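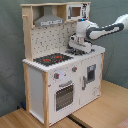 Re: kitchen demos, how many before you train?

Hi all,

Boonmee Bunnag wrote:
> We're at 80 demos for the pot task and the policy still
> wanders off near the faucet. Do you keep going, or throw
> some out? And are you guiding the arm by hand or driving
> it from the Zekau controllers? I can't get smooth
> approaches with either one.

Boonmee, I'd throw some out before recording more! We went through this in January with the Wasness arm. I had a big pile of demos and was very proud of it, and then I sat down one evening and watched them back. Half of them had me stopping to think in mid-air (what do I do with the wrist now?) and the policy had learned to stop and think too. I cut every episode with a long pause and retrained on what was left, and it got better right away.

On hand guiding versus remote – I do both. I guide by hand for the first 5 or so, just to find out what the elbow wants to do, and then I throw those away and drive from the controllers for the ones I keep. My hands and sleeves were showing up in the hand-guided ones and I didn't want that in the training set.

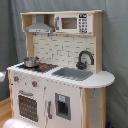

My own trouble at the moment is the lift. Getting the gripper down to the pot is fine, but I come in too fast and bump it, and then I'm chasing it across the counter. With the pot sitting at the back left of the cooktop, the whole carry to the sink goes sideways under the shelf, and I tend to pull up too early and get nervous about the hood. What helped was turning the speed scaling way down for the grasp and back up for the carry. Skanholm's driver lets you put that on a foot pedal, if you have one lying around. I'm still fighting the faucet end of it. I've been trying to come in from the front and low, with the wrist turned before I get there, and up to 13 tries in a row have gone fine before I clip the spout.

Boonmee, what's your logging rate? I had mine set too high and the files were a pain to scrub through. Also, has anyone gotten the Bakke replay tool past 4000 steps without it freezing?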